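Walking Guide and Visitor Host wanted, Prudgate Old Harbour

Part-time and seasonal, with the possibility of a permanent post

Greltico Walks is a small company that takes visitors round the old harbour town of Prudgate on foot, at a pace that lets people look up at the chimneys and stop for a bun. We are looking for a new guide to join us for the coming season, and if you have ever found yourself explaining the sea wall to a complete stranger at a bus stop, we would very much like to hear from you.

A little about us first. We began with one walk, the Harbour and Ropewalk, which set off from the fish steps whether there were twelve people waiting or a single damp couple under an umbrella. Last year we welcomed 2,635 visitors, on foot, in wheelchairs, in pushchairs and once in full wedding dress (she had an hour to spare before the ceremony and wanted to see the lighthouse keeper's garden). We now run 3 regular walks, and although we have grown, we still meet every group in person and we still send people home with a hand-drawn map.

The walks are the Harbour and Ropewalk, which is our gentlest and stays mostly on the flat; the Upper Town, which takes in the almshouses, the covered market and the 120 steps up to the signal tower; and the Evening Lanterns, which is much loved by families and is really an excuse for telling smugglers' stories in narrow lanes. We would train you on all of them, though you wouldn't be expected to lead the Upper Town until you felt quite happy with it, and your knees did too.

What the job is like

On a usual day you would lead two walks of an hour and a half each, with a good long break between them. You would meet your group at the fish steps, check names against the booking list, sort out anyone who has turned up for the boat trip by mistake (it happens most mornings, the boat goes from the other side) and then set off. Between walks there is a spell at our visitor desk on Mamani Street, answering questions about parking, tides, toilets, where to get a decent crab sandwich and whether the museum is open. Please don't think of the desk as the dull part. Some of our nicest conversations happen there, and plenty of people who only came in to shelter from the rain have ended up on the afternoon walk.
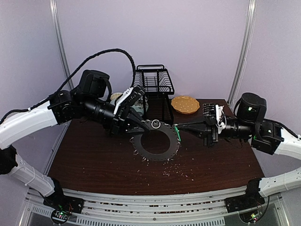

You would also have a hand in the walks themselves. Our guides don't learn a script by heart. We give you a fat folder of notes, gathered over the years from parish records, old newspapers and the memories of people who grew up on the quay, and you make your own walk out of it. One of our guides spends ages on the ropemakers and another barely mentions them but is wonderful on shipwrecks, and visitors come back and do the same walk twice for that very reason. All we ask is that what you say is true, or that you tell people cheerfully when it is only a legend.

Who we are hoping to meet

You don't need a guiding badge or a history degree. We have had a retired postman, a school cook and a student of marine biology among our guides, and all were splendid. We would love you to be comfortable talking to a group outdoors, patient with questions you have already been asked that day, and kind to the person at the back who walks slowly. You will need to be able to manage the steps and the cobbles yourself, or to talk to us about which routes would suit you, as the Harbour and Ropewalk is step-free from end to end and we would gladly build a rota round it.

A second language would be a great help, especially Spanish, German or Dutch. It would also be useful if you have a first aid certificate, but if not we will pay for the course and for your lunch on the day.

Hours and pay

The season runs through to the autumn, with a handful of special walks over the winter and a quiet spell in January when we close the desk, repaint the signs and catch up on the filing. We can offer three or four days a week, including some weekends, and we set the rota a month ahead so that you can plan your life. Pay is £371 for a three-day week, with holiday on top, and any tips are yours to keep. You would be given a waterproof coat, which is a good one, and a staff discount at the Tretasari tea rooms next door to the desk, where you will probably spend more than you mean to.

How to apply

Please write us a letter or an email, a page or so, telling us a bit about yourself and about a place you love showing to other people. It needn't be Prudgate, and it needn't be grand. A back garden or a railway station would do nicely. Add a note of any work you have done, paid or unpaid, and the days you would be free. Letters can be handed in at the desk on Mamani Street or posted through the door if we are out walking.

Applications should reach us by 7th May. We will invite a few people to come along on a walk with us and then to tell us a story of their own at one of the stops, five minutes at most, followed by tea and a chat indoors. We reply to everybody who writes, though it may take us a week or two in the busy stretch.

If you would like to try a walk before deciding, just mention this advert at the desk and you can join any Harbour and Ropewalk tour free of charge. Bring sensible shoes and something for the wind.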